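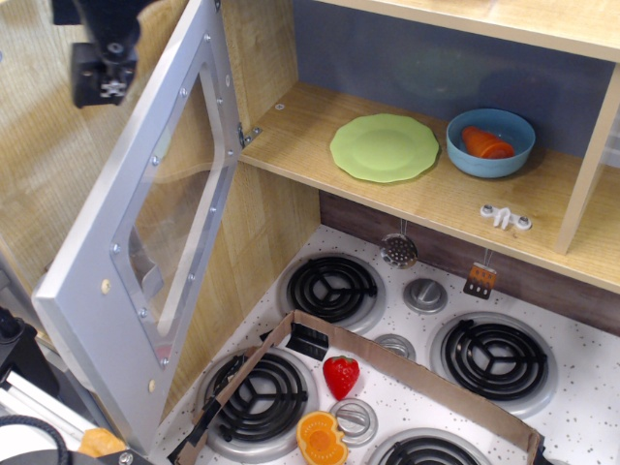
Notes from the toy kitchen, May

I have spent most of the month collecting demonstrations, and I said I would write down how it went before I forgot the details. Mostly this is for Danai Fragkou, who takes over the station when I move to the other bench, but a few people have asked what the work is like from day to day, so it may as well go here.

The task set is called Skatano. It is a list of small kitchen jobs: put the carrot in the bowl, move the strawberry from the tray to the plate, open the cupboard door, close it again, lift the bowl down to the stove. I drive the arm by hand with a controller and the software records what the camera sees along with what I told the arm to do. Each run is one example. The target for this kitchen is 2000 of them, and the model gets trained once they are all in.

What a run looks like

I read the instruction off the list, set the objects out, move the arm to its starting pose and press record. Then I do the job, let go, back the arm away and press stop. If it went well I keep it. If I knocked something over and picked it up again, I keep that too and mark it as a recovery. If I pressed record and then realised the wrong fruit was out, I bin it.

A good run on an easy task is 17 seconds. The door takes longer. It swings out to the left, towards the arm, so you have to start the pull and then get out of its way as it comes round. My first attempts all had the same fault, where I pulled straight back and the gripper slid off the edge. Chrysanthi Andreadis watched me do this for most of an afternoon and then told me to pull in an arc, which I should have worked out for myself.

I left those bad pulls in a separate folder. Nothing trains on them at present. She thinks they could be useful later for teaching a model to tell a failed attempt from a finished one, and storage is cheap.

Moving things about

The part that takes the most discipline is changing the layout. When you have done the same job 24 times your hands want to put the strawberry back exactly where it was, and if you let them, you get a set of examples in which the strawberry is always by the same burner. We had this in the older Postanlow set. The arm went to the usual spot every time, whether the fruit was there or not, and closed on nothing.

So now there is a sheet. Before each run I look at the next line and it tells me which zone of the tray to use and which way round to turn the piece. Half an orange lying with the cut face up is a different grasp from one lying with the cut face down, and the sheet makes sure I do both. The plate and the bowl swap places on the shelf as well. I also leave the door open at the start of some runs where the door has nothing to do with the job, so that an open door doesn't come to mean anything in particular.

I tried doing without the sheet for one morning, choosing positions "at random" in my head. When I plotted them afterwards they were bunched up near the middle, with almost none in the corners. I went back to the sheet.

The tray

The cardboard tray sits on top of the hob and gives the fruit a wall to stop against. A strawberry on bare stovetop will roll if you brush it, and it usually ends up somewhere the arm can't reach. With the tray down, a clumsy grasp costs you a second try and no more. It covers some of the knobs and burners, so for the stove tasks it has to come off. I do those in their own block so I'm not lifting it in and out all day.

Danai, the clip on the back wall stays on. Please don't tidy it away. Half the examples already have it in view and I would like the other half to match. The cardboard goes soft at the corners with use. When it does, cut a new one to the same size and write the date of the change in the log, as the colour is never quite the same from one box to the next.

The hanging utensils

I was wary of these. The skimmer and the spatula hang under the shelf, which puts them close to the path from the tray up to the plate, and if you come up too steeply you catch one and set it swinging. For the first few days I took care to go round them. Then I looked at the recordings and saw I was making a wide, odd loop on every single lift, and the model would have learned the loop.

Now I go up at the angle that feels natural and accept that I'll touch the skimmer now and then. If it comes off the hook I stop, hang it back up and start the run again. If it only swings, I carry on.

Writing the instructions

Every run has a sentence attached. I had assumed one wording per task would do, but people don't ask for things in one wording. "Put the carrot in the bowl", "move the carrot to the blue bowl" and "carrot into the bowl please" are all the same job. Chrysanthi and I each wrote our own versions without looking at the other's, and hers were much shorter than mine. We kept both lists.

One thing we had to agree on was left and right. I was using them from where I sit and she was using them from the camera's side. We only found out when she checked a batch of mine and marked nearly all of it wrong. It is the camera's side now, for everybody, and it says so on a strip of tape on the desk.

We also dropped "back burner" from the list for a while. With the tray on, it wasn't always clear which burner a person would mean by front, so back had nothing to be compared with. It has come back in for the stove block only.

Checking

At the end of each session I play back the first few and the last few at double speed. The last few are always worse. I get lazy about backing the arm away before I stop recording, so the run ends with the gripper still hanging over the plate. A model trained on that won't know when it's done. I have set myself a limit of 100 runs a day and I don't go over it, even when there is an hour left and the list is short.

Skarnutska, the other kitchen in the room, has a darker worktop and lower shelves, and Chrysanthi's numbers there are better than mine on lifting and worse on doors. We are going to swap for a week in the hope that each set picks up a bit of both our habits. I pull doors slowly and she pulls them fast, and it would be no bad thing for the model to see both.

Things still to do

The carrot-in-bowl runs are nearly finished. The ones taking it out again are behind. Getting a carrot out of a small bowl is harder than putting it in: it leans on its side against the rim and the fingers have to come down at a slant to get round it, and if you push too hard the whole bowl goes along the shelf. I have a good few of those marked as recoveries.

The closing-the-door runs need more variety in where the door starts. At the moment it is either wide open or nearly shut, with very little in between.

Montoya, the labelling tool, still loses the last sentence if you close the window before it has saved. Wait for the tick. If you forget, the video is fine and you can type the sentence in again from the sheet, but it has to be done the same day while you remember which line you were on.

Spare fruit is in the drawer under the desk.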